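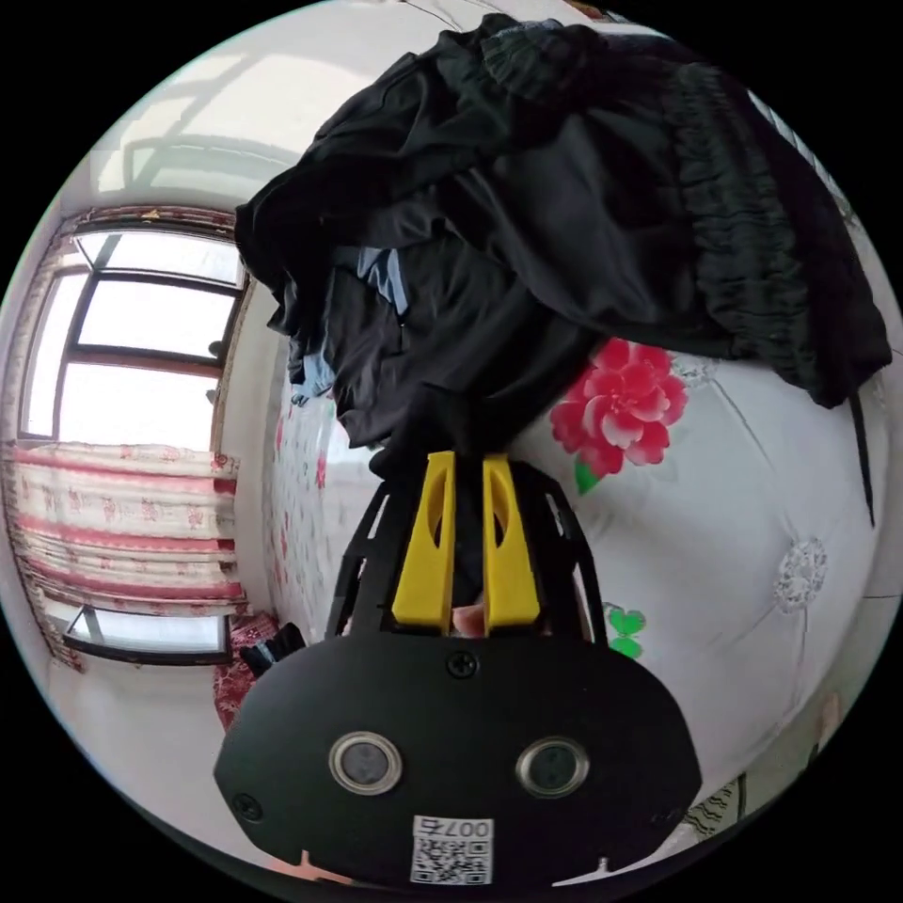 The Laundry Problem

Kátia Fontes has sorted the same black clothes so many times that she has stopped noticing what they are. She is building a laundry sorter, a bench-mounted arm that will one day lift a garment out of a heap, decide whether it is dark or light, and drop it in the right bin. The arm lives on a bench in the Barnel workshop, a shared space with a drill press, two 3D printers and a heater that works on one side. The gripping she does at home, by hand, with a pair of yellow fingers in a black lattice frame.

The project is called Prirkaton. It began in January as a much smaller idea. Fontes wanted a clamp that could hold one sock while she looked for the other. A member at Barnel gave her an old arm with a dead elbow motor, and the sock clamp was put aside.

Replacing the motor was the easy part. Fabric is harder. A box has edges and a cup has a rim, but a pile of clothing has no fixed shape, and the layer on top is often attached to the layer three down. Black on black is the worst of it. Folds that a person can feel at once don't show up well to a lens, and a strap or drawstring can be hooked under something else entirely.

"I pinch, I lift, and half the wardrobe comes with it," Fontes says. "Then I do it again from the other side."

She works with the tool held low and the tips pushed into the cloth before she closes them. Coming in from above tended to slide off. She records each attempt and marks it as a clean pick, a double pick or a miss. By the middle of April the log had reached 2635 attempts, of which 375 were double picks. She threw out the first 98 when she realized she had been steadying the pile with her free hand.

The fingers on the bench arm are now in their fourth version. The first pair were flat and let thin fabric slip. The second had teeth, which held well and put a hole in a cotton undershirt. The third cracked along a layer line. The present ones taper toward the tip and are printed at a slower speed with thicker walls. She glues a strip of bicycle inner tube on the inside face and replaces it when it starts to peel.

The arm itself is bolted to a piece of kitchen counter that came from a remodel on Purnthorpe Street. The controller sits underneath in a cookie tin with holes drilled for the cables. There is an emergency stop on the left, within reach of the stool, and a second one by the door that was added at the request of the workshop.

So far the arm can pick a single towel from a bare counter on most tries. A mixed heap is another matter. It handles the top item, then tends to grab a sleeve and drag.

Rothe, the next version, will have a wrist that can turn while it lifts. Fontes has the bearings and is waiting on a belt. She plans to keep collecting picks at home until the log reads 2000 clean ones, and after that she wants to try fitted sheets.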